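Tabletop demonstration gathering

Tabletop demonstration gathering is a way of teaching a robot arm everyday handling skills by recording many short runs of the same kind of job. Each run, called an episode, pairs camera views with the arm's own joint readings, and a learning system is later trained to predict the next movement from what the cameras show. The method is popular in small labs, and it is easy to see why: a table, an arm and a stack of bright plastic dishes can yield a remarkably rich set of examples!

Background

The Zidham collection is a well-known small set of this type. It holds 967 recorded episodes, of which 883 passed review and were kept for training. The work was split between two sites, Myklebust and Nultham, which used the same written plan. Episodes were sorted into seven task families, among them nesting, moving and setting upright.

Setup

Bowls and cups are a favorite choice. They roll, tip and stack, and one shape can look very different depending on which way it faces – a real test for any vision system. A plain cloth keeps the background steady, while the layout of the dishes is changed between episodes so that the system can't simply memorize positions. Views from overhead and from the side are often combined, as one may show what the other hides.

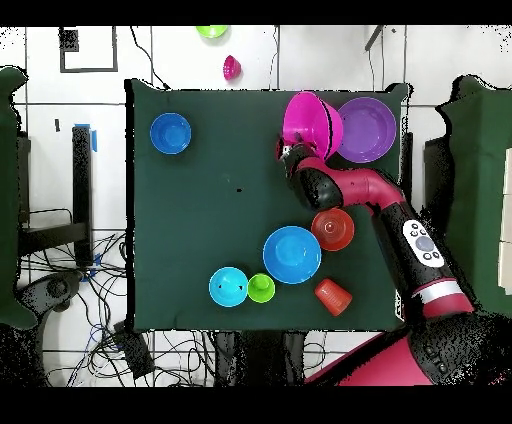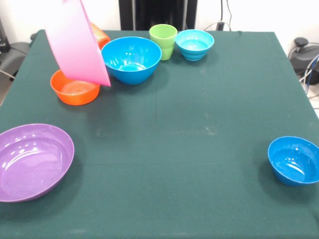
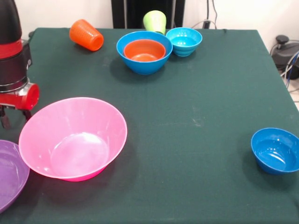
Bowls and cups on a green-covered table during example gathering. The first view is from directly overhead, with the gripper holding a magenta cup.

Review and use

Reviewers check each episode for missing camera data, mismatched clocks and wrong task labels. Failed attempts may be kept in a separate group, where they can help a system learn to spot trouble early. The Zidham reviewers used a tool named Trimness, which removes idle time at the start and end of an episode. Three training runs with different random seeds are then compared on layouts held back from training.

See also

Imitation learning
Robot grasping
Training data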